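Keeping Cell Two in Order

By Plerkara staff writer

Most visitors to the Trisuner workshop ask about the software. The people who run the place would sooner talk about the table. Cell Two, a single-arm work cell used to practise picking and sorting small objects, has completed 489 sessions on its present setup, and its operators attribute that record largely to what is done before the arm is switched on.

The cell was assembled by Jollbridge, an integration firm, and handed over to Trisuner in March with a binder of maintenance instructions. Much of the binder has been rewritten. The original schedule called for a full calibration every month, whether the arm had been used or not. The current one counts sessions instead: a height check at the start of each day, and a full calibration after every 200 sessions.

The height check is the simpler of the two. The arm is lowered at slow speed over the bare work surface and stopped a short distance above it, and the gap is measured with a feeler gauge. The operator writes the reading in the log and compares it with the day before. A change larger than the thickness of the thinnest gauge means the mounting bolts are inspected before any work begins.

The work surface receives the same attention. Trisuner uses a maple board laid on pegboard, and the board is checked with a straight edge along each seam. Wood moves with the seasons, and a board that sat level in January may need a shim by the time the heating goes off.
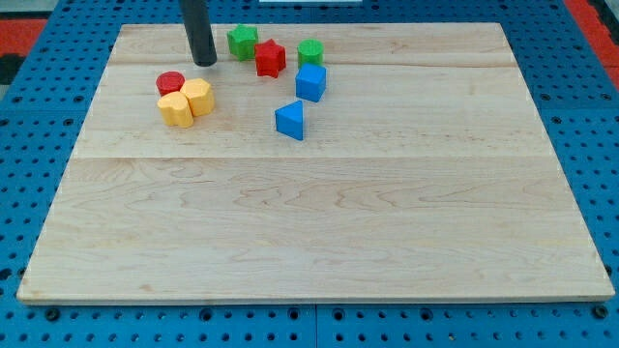
Plastic shapes on the maple board in Cell Two, with the tip of the gripper rod over the back plank.

Shape-sorter blocks were adopted as the standard test set on the advice of Nijs, a small consultancy that reviewed the cell in its first months. The blocks are inexpensive, brightly coloured and easy to replace. They also expose faults quickly. A star or a heart must be approached at a suitable angle, and a gripper that has drifted slightly will often manage a cube while failing on its neighbours.

Cleaning is done at the end of the day. The blocks are washed in mild soap and dried on a towel, and the board is wiped along the grain with a barely damp cloth. Solvents are not permitted near the cell - an early attempt to remove tape residue left a dull patch on the previous board, which was retired.

Repairs have been modest. The gripper was removed once to replace a worn fastener, a job of 70 minutes including recalibration. A spare set of fasteners is now kept in a labelled drawer beside the controller, along with the gauge, the straight edge and the log. The next full calibration falls due at session 600.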